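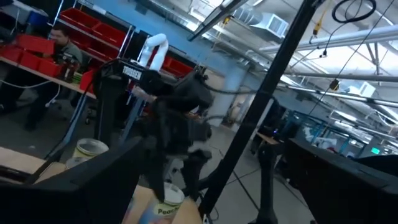

Poste 2, bacs rouges sur l'établi et sur le rayonnage

Ticket : Flokent / rangement atelier
Objet : bacs rouges, étiquettes qui se décollent + emplacements faux dans Datow
Ouvert par : Manon Campbell
Suivi : Máté Vincze
Priorité : moyenne (Karine voulait haute, à voir)
Statut : en cours

Manon, 8 h 10
Encore des étiquettes par terre ce matin au pied du rayonnage métallique. Ramassé ce que j'ai pu, mais impossible de savoir quel bac va avec quoi. Dans Datow le bac 33 est noté sur l'étagère du haut, or je l'ai trouvé sur l'établi. Le 54 n'existe carrément plus. Quelqu'un l'a renommé ? Il contenait les équerres Valler, j'en ai besoin avant midi.

Máté, 8 h 35
Vu. Qui a touché à Datow depuis la dernière sauvegarde ? Moi non. Je regarde l'historique.

Máté, 8 h 50
Ok le 54 a été fusionné avec le 33 hier soir, compte utilisateur « atelier » donc ça peut être tout le monde. Je défais la fusion. Par contre Datow remet le 54 sans emplacement, il faudra le ressaisir à la main une fois le bac retrouvé.

Manon, 9 h 05
Retrouvé les équerres, elles étaient dans un bac sans étiquette, rangée du bas. Je suppose que c'est le 54. Je marque au feutre en attendant.

Carter Beaulieu, 9 h 20
Le feutre tient pas sur le plastique rouge, on a déjà essayé. Mettez du ruban de masquage et écrivez dessus.

Manon, 9 h 22
Fait.

Máté, 10 h 15
Pour les étiquettes : c'est le rouleau Caron, le nouveau. L'ancien lot tenait, celui-là se soulève par les coins au bout de quelques jours. Essai en cours, deux bacs de l'établi :
- bac A, dégraissé alcool, étiquette Caron neuve
- bac B, pas dégraissé, étiquette Caron neuve
Je laisse jusqu'à demain. Merci de pas gratter avec l'ongle pour « vérifier ».

Karine Paquette, 10 h 40
Est-ce qu'on peut en profiter pour décider où vont les bacs une bonne fois ? L'établi c'est pas un lieu de stockage. À chaque fois que je veux travailler je pousse des bacs. Et les gobelets sur les tables, merci de les reprendre aussi.

Máté, 10 h 55
D'accord sur le principe. Proposition :
haut du rayonnage = ce qui sort rarement
bas = vis, équerres, courant
établi = seulement le bac qu'on est en train de trier, retour à sa place en fin de journée

Karine, 11 h 00
Ok pour moi. À condition que ce soit dans Datow aussi, sinon dans une semaine on en reparle.

Aliki Ververidis, 11 h 30
Attention pour le haut, je n'atteins pas sans marchepied et le marchepied est toujours de l'autre coté. Si vous mettez du lourd là-haut je ne le descends pas. Sinon rien contre.

Máté, 11 h 45
Noté. Que du léger en haut. Marchepied à ramener près du rayonnage, Carter tu peux ?

Carter, 13 h 20
Marchepied ramené.

Lendemain

Máté, 8 h 15
Résultat de l'essai. Bac A (dégraissé) : tient, bords à plat. Bac B : deux coins déjà levés. Donc c'est pas que le rouleau, les bacs sont gras, ou il reste un film de démoulage dessus. À faire avant chaque étiquette : chiffon + alcool, laisser sécher, coller, appuyer fort sur les coins. Le rouleau Caron on le finit, on verra après pour en reprendre ou non.

Manon, 9 h 40
Rangée du bas refaite. Le 54 est ressaisi avec son emplacement. Le 33 pareil. Il me manque ceux du haut, j'ai pas eu le temps.

Máté, 9 h 50
Compte « atelier » passé en lecture seule dans Datow. Pour fusionner ou renommer il faut maintenant son propre login. Si ça bloque quelqu'un, m'écrire ici, pas par texto svp.

Aliki, 10 h 05
Ça me bloque. Mon login est expiré depuis août.

Máté, 10 h 12
Réactivé, regarde tes courriels.

Reste à faire :
- étiquettes du haut (Manon)
- vider l'établi, bacs à replacer selon la liste (Carter + Karine)
- imprimer la consigne nettoyage et la scotcher au bout du rayonage (Máté)

Ticket laissé ouvert tant que le haut est pas fait.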